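Workshop Tips: Setting Up a Board for Block-Pushing Tests

These notes come from the pushing study we ran at Hondholm in November. The arm was given a short typed instruction, such as "move the heart to the star," and had to slide the pieces with a plain rod. We collected 1000 pushes. Most of the trouble was in the bench setup, so that is what this page covers.

Use a flat board. Lay a straightedge on it both ways and across the corners before you bolt anything down. Our first one had a slight cup, and pieces drifted toward the middle on long pushes.

Sand with the grain and stop at a fine grit. Wipe off the dust with a dry cloth. Do not wax. We tried Prelell paste wax on one board and the pieces slid past the target after the rod stopped.

Knock the strings and blobs off printed blocks with a small file. Check the bottom face most carefully. A block that rocks will turn when you want it to go straight.

Spread the pieces out by hand before each run, but leave a few touching. In our results, the policy trained only on well-spaced layouts had trouble separating two blocks in contact. Adding 60 crowded starts to the training set helped more than adding the same number of easy ones.

Round pieces roll off line if the rod meets them off center. Stars catch on a point and spin. Short pushes of 30 millimeters worked best for both.

Fix your marker tag outside the work area and leave it there. If it gets bumped, calibrate again before you save any more data.
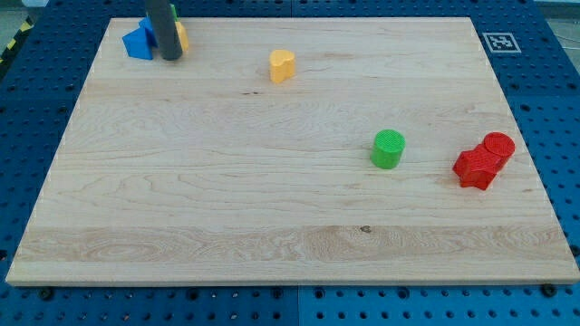

Deolinda Prata

Rod height matters more than speed. Set it low enough to meet the side of the shortest block and high enough to clear the wood. We used a Brendico feeler gauge and checked the gap at all four corners.

Write down which board and which set of blocks you used. Swapping either one changed our success rate, and the log was the only way to sort it out later.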